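Pluko Hose Saddle and Breakaway Clip Kit
for bin picking arms with outside cabling

Silteo part 2501 -- in stock, ships from our Clinbridge shop

I'll start with the thing that broke, since that's why this kit exists and why I'm a bit of a bore about it. Last September we had an arm picking mixed objects out of a bin, all day, nothing exotic. It had been running nicely for weeks. Then it started dropping things. Just now and then, always on the far side of the bin, and always (of course!) when I was in the other room getting coffee. We blamed the vacuum, then the fingers, then the software, and I spent a whole afternoon rewriting a grasp check that had nothing wrong with it.

It was the hose. Every time the wrist rolled to get at something tucked against a wall, the bundle pulled tight over the last joint and leaned on the gripper connector. Pull on a connector enough times and one of the pins lets go. The gripper lost its signal for a blink, opened up, and let go of whatever it had. The night it failed for good, the arm was on its way back up, the loop snagged the rim, and the whole bundle came off its bracket with a bang I could hear from the parking lot. No one was near it, thank goodness. We had a torn hose, two dead wires and a bent connector shell, and I had a very long phone call with Évan Baudry about why the protective stop took as long as it did.

So what do you get for your money? The Pluko kit is a saddle that straps around the arm segment, a swivel that lets the hose roll with the wrist, and a breakaway clip. The clip is the part I care about most. It lets go at 65 newtons, well before your connector does, and when it lets go it opens a small switch. Wire that switch into your stop input and the arm quits moving the moment the hose comes loose. No more whipping hose, no more dropped parts you can't explain.

Bin work is where I'd fit one first. The arm goes down steep, it twists to get at objects near the sides, and it does that over and over with a loop of cable hanging off it -- you couldn't design a better way to wear out a plug if you tried. With a KUKA arm like ours, where the cables and the hose run along the outside of the wrist, have a look at how the loop sits when the gripper is right down among the objects.
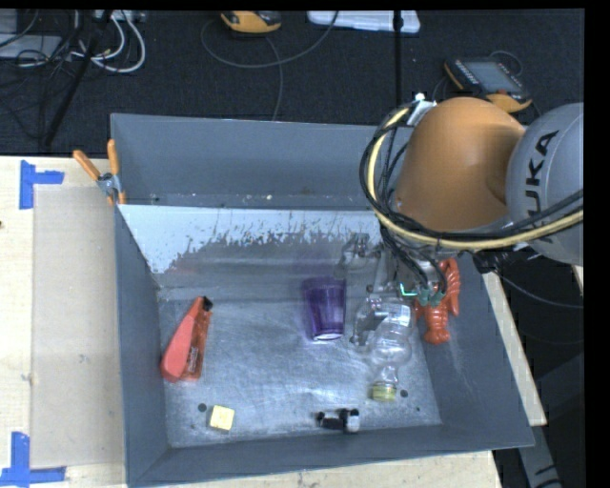
Léonie Joly wrote in to say that slack is only half of it: she had given her hose all the room in the world, and the loop still caught on the bin every time the arm came out sideways. Her fix was to add a straight lift to the program before any sideways move, and she thinks we ought to print that on the box.

She's right, and it's on the instruction sheet now. Straight up until the loop is clear of the rim, then across. It costs you a little cycle time and I don't miss it one bit.

What's in the bag

Saddle with two straps
Swivel ring
Breakaway clip with switch, 30 cm lead
Spare clip inserts
Instruction sheet (please read it, I drew the pictures myself)

Fitting it

Put the arm in manual mode and lock out the power and air before you touch anything. I know, I know, but stored air in a gripper line will close the fingers on your hand just as happily as the program will. Strap the saddle on behind the wrist, never across a joint. Feed the bundle through the swivel and leave the clip open for now.

Next, with your hands out of the way and the speed turned down, jog the arm to the worst pose you use. For us that's the far corner with the wrist rolled all the way over. If the hose goes straight anywhere, it's too short. Feed some more through and try again. Do the same for the pose where the loop hangs lowest, and check it stays off the bin wall. Close the clip only when both poses look good.

Last, test the switch. Run the arm slowly through open air, have someone at the stop button, and trip the clip with the pull cord that's tied to it. The arm should stop. If it doesn't, your wiring is wrong and you're not done!

Things it won't do

It isn't a safety-rated device. The switch is there to save your gripper and your hose, and it doesn't replace a fence, a scanner or a proper risk assessment. Please don't let anyone talk you into skipping those because there's a clip on the arm.

It won't rescue a cable that's already cracked, either. If your gripper drops out at one particular wrist angle and comes back when you roll the other way, swap the cable first and fit the kit afterward. I did it in the wrong order and got to do the job twice.

The clip inserts wear. We change ours every 300 hours, and any time one has tripped hard. If you used the older Lindgren inserts with our first saddle, they'll snap into this one but they hold too tight, so toss them and use the ones in the bag.

Questions about a different arm or a fatter hose? Send me the outside diameter of your bundle and a photo of the wrist in its worst pose, and I'll tell you whether the standard saddle fits or if you need the wide one. Mornings are best, I'm usually at the bench until lunch.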